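Section 6. Preparing Belay for a Visit or an Open Day

This section is for the person who receives guests in a room where Belay is working. It assumes that you have finished the first installation (Section 2) and that you can start and stop the robot without help (Section 4). If you never ran the shelf task before, please do it three times alone in the room before you invite anyone to watch.

The steps were written down after the open day in our Dodelberg office, and they follow the order in which we did the work. Your room will be different. Change the distances only to larger values, never to smaller ones.
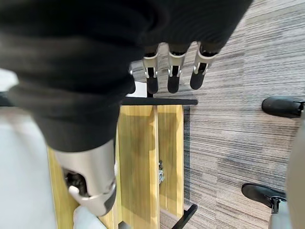

Ieuan Kemeys
Demonstration Support, Plillden

6.1 What the guests will see

The demonstration is the shelf task. Belay walks to a ladder shelf, takes a slipper, carries it to another level of the same shelf and puts it down. One full run takes 52 seconds when nothing has to be repeated. The robot may repeat a grasp up to three times. After this it stops with open hands and waits for the operator.

We choose slippers for guests because they are light and soft, and every visitor knows how they should stand on a shelf. Cups were tried in March and we do not recommend them for a public day.

You need:
- Belay, with the battery fully charged
- a tablet with Nendine installed and the operator profile loaded
- the wireless stop button, and its spare battery
- a ladder shelf with flat boards
- slippers, all with closed toes or all slides; do not mix the two kinds
- floor tape in a color you can see well on your carpet

6.2 Preparing the room

1. Decide where the guests will stand. They need a clear view of the shelf from the side. Do not let them stand behind the robot.

2. Place the shelf against a wall and push each level by hand. If a board moves, tighten it now. A ladder shelf leans, and it must not slide when the robot touches it.

3. Measure the free floor in front of the shelf. Belay needs 700 mm between the front edge of the lowest board and the nearest furniture. Armchairs and side tables may stay next to the shelf if they are outside this distance.

4. Roll the office chairs out of the walking area. Turn each chair so that the feet of the base do not point into the path. The casters are low and black, and on a dark striped carpet the floor camera finds them late.

5. Put the floor tape on the carpet along the line where the guests must stop. On short carpet, press the tape with your shoe and check it again after lunch.

6. Open Nendine, choose Room, then Draw Area, and mark every place where the robot must not step. Mark the router corner, power strips and all loose cables with one large area. Many small areas make the path planning slow.

7. Save the room under a new name. Do not overwrite the room you use for daily work.

CAUTION: Belay does not detect a thin cable lying flat on the carpet. A cable that is not inside a marked area will be stepped on.

NOTE: Air purifiers and humidifiers can stay switched on. If a purifier stands close to the robot, set it to the lowest fan speed, or the guests will not hear you.

6.3 Checking the hands

Do this check with the robot standing and the arms in the rest position. The stop button must be in your other hand, not in your pocket.

1. In Nendine choose Hands, then Open. Wait until both hands are fully open.

2. Look at each fingertip from below and from the side. The tip must sit straight on the metal segment. Replace a tip that has a cut or that turns when you pull it gently.

3. Wipe the tips with a dry cloth. Do not use alcohol on the rubber.

4. If you use the fabric sleeve, pull it back until the edge lies above the finger joints, and look at it again from the side of the thumb. The folds may hang loose over the wrist. They must not reach between the thumb and the fingers when the hand closes.

5. Choose Close, then Open, and repeat with the other hand.

6. Start the wrist camera view. You should see the fingers, the thumb and the floor. If most of the view is fabric, this is normal with the sleeve on and the arm down, but the fingertips must be visible. If they are not, go back to step 4.

CAUTION: Never adjust the sleeve while the task is loaded. Choose Release first, and wait for the short tone.

6.4 Starting position

1. Load the room you saved in 6.2.

2. Let the robot walk to the start point by itself. Do not push it there. When it is pushed, the position in Nendine and the position on the floor are not the same any more, and you will have to start again from the charging place.

3. Switch to the head camera view. The whole shelf must be visible, from the top board to the lowest one. It does not have to be in the middle.
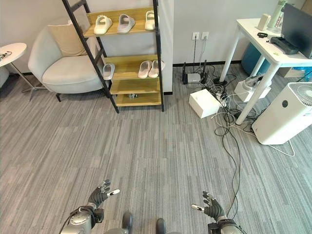
4. Raise both forearms with the Ready command. The hands come up in front of the body with open fingers, and from now on the tape line is in force for everybody, also for colleagues.

5. Place the slippers on the two upper boards. Leave the third board free as the target. On our shelf its height is 615 mm, and Belay reaches it without bending the knees. If your board is lower than this, choose Low Shelf in the task menu.

6. A slipper that is half hidden behind the shelf upright is difficult for the robot, although it still finds it in most cases. For the first run with guests, put the slippers more to the middle. Later in the day you can let people place them as they like.

7. Remove small objects from the lowest board if you selected Low Shelf. In the normal setting they may stay.

NOTE: The robot starts with the slipper nearest to its right hand. You cannot change this on the tablet during a visit. If a guest asks for a certain slipper, move that slipper.

6.5 During the visit

1. Before the first run, show the stop button to the group and press it once, so that everybody hears what happens. The arms go down slowly. Explain that this is the normal behavior and there is no fault.

2. Release the stop, choose Ready again and wait for the green sign on the tablet.

3. Start the run. Speak before it or after it. When the operator is talking, he looks at the guests, and he should look at the robot.

4. After each run, count to five before anyone goes over the tape. Belay can still make a small correction with the feet.

5. Allow questions while the arms are down. If somebody wants to touch the hand, choose Release and hold the forearm yourself from below. Children may touch the fingertips only together with an adult.

6. Make a pause after six runs. Put the robot back to the rest position and repeat steps 2 and 4 of section 6.3.

CAUTION: Do not turn your back to the robot when the tablet shows Ready, even if it is standing completely still.

6.6 If something goes wrong

The robot stands with open hands and does not start.
The shelf is not completely in the head camera view, or a person is too near. Ask the group to step back, then choose Search.

The robot closes the hand beside the slipper.
Let it repeat. If it fails three times, press stop, move the slipper a little toward the front of the board and start again. On our open day the guests liked this part, so you do not need to hurry.

A slipper falls on the carpet.
Leave it there until the arms are down. Then pick it up yourself. Belay will not look for objects on the floor in this task.

Nendine loses the connection.
Belay finishes the present movement and waits. Check first that the plug of the router is still in the power strip. Reconnect, and confirm the room name before you continue.

6.7 After the guests have left

1. Send the robot to the charging place and wait for the charging sign.
2. Take off the sleeve, if it was used, and look for loose threads at the lower edge.
3. Remove the floor tape the same day. It leaves glue on the carpet when it stays overnight.
4. In Nendine, load your daily room again. Walk once around the furniture and put the chairs back to the places they have on the map.
5. Write the number of runs and stops in the log. For cleaning of the joints, continue with Section 7.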